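Tallow: closing boxes with two fingers
Project gallery, Prombridge robotics group
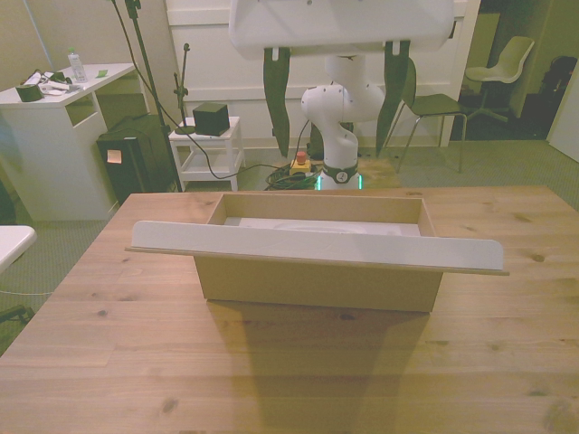

The cardboard box on the wooden table, lid flap along its front rim, with the gripper open overhead.

Welcome to the gallery for Tallow, our long-running (some of our families would say very long-running) study of how a robot arm can learn to close an ordinary cardboard box. We put this page together for the people who came to our open afternoon last August and asked to see more of the work, and for anyone else who has ever wrestled with a lid and wondered whether a machine would find it any easier. Mostly it doesn't!

The question we set ourselves was a small one. If a person guides the arm through the job by hand, how many goes does it need to see before it can manage alone? Leif Kvaran guided the arm through 100 closings over a good many patient mornings, and we then trained the same method twice, once on the full set and once on 57 of them, picked so that the box started at as many different angles as possible.

We tested each version with 100 fresh attempts. The one trained on everything closed the lid 94 times, and the one trained on the smaller set managed 80, a good deal better than Leif had bet on (he has since paid up in cinnamon buns). Nearly all the failures were of one kind: the fingers came down a little short of the flap, pushed the whole box along the table and then carried on quite happily as if the lid had moved with it.

Nanna Ladefoged is now working on that very problem, teaching the arm to look again after its first touch and start over if the flap is still where it was. It makes each closing slower, and we don't yet have enough attempts to say how much it helps, but we're rather hopeful.

The training code is shared with our sister project, Jõgi, which does much the same thing with cloth bags, so if you enjoyed this page do have a look at theirs as well.

Page last updated 4 May 2026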